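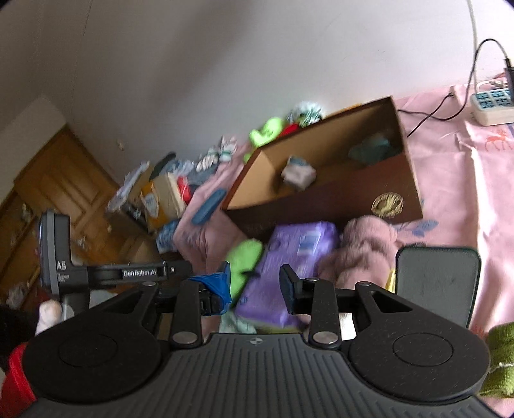 Padside wool blanket: my review after two winters

I bought this blanket in March, before my second winter in Fitzgerald, and I have used it almost every night of the cold months from then on. Now it is November 2020 and I have washed it for storage, so it is a good moment to write what I think.

The blanket is the single size in grey. I paid $70 at Mirkent, in the sale. The full price was higher and I would not have paid it.

Warmth

Very good. Our house is old and the bedroom has no heater. With a normal cotton sheet and this blanket I sleep well until the middle of June. After that I must add a doona, but a thin one is enough. I put the blanket on top of the doona, not under it, and for me this is warmer. My sister says the opposite.

It is also heavier than it looks. I put it on the kitchen scale, folded, and it showed 1208 grams. I like the weight, but a small child might not.

Feel and colour

At first it was scratchy on the neck. After the third wash it became softer, though I still fold the sheet over the top edge. If your skin is sensitive, please touch it in the shop before you buy. The grey is a little more brown than on the website. The colour has not faded.

Washing

The label says hand wash only. I did this once in the bathtub and it took the whole afternoon, and my back was sore. After that I used the wool program of my machine, cold, with a wool liquid, and it did not shrink so that I could notice. I dry it flat on two chairs in the shade. It needs roughly 2 days.

What I do not like

The stitching on one short side came open in the first winter. I wrote to Padside and they answered politely, but they wanted the receipt and I did not have it any more. I repaired it myself with dark thread. There is also no storage bag, and for this price I expected one.

I also tried the Flallivberg blanket, which my neighbour has. It is softer and prettier, but it slides off the bed at night and it leaves fluff on dark clothes.

I give the Padside 4 stars. I would buy it again in the sale, and keep the receipt.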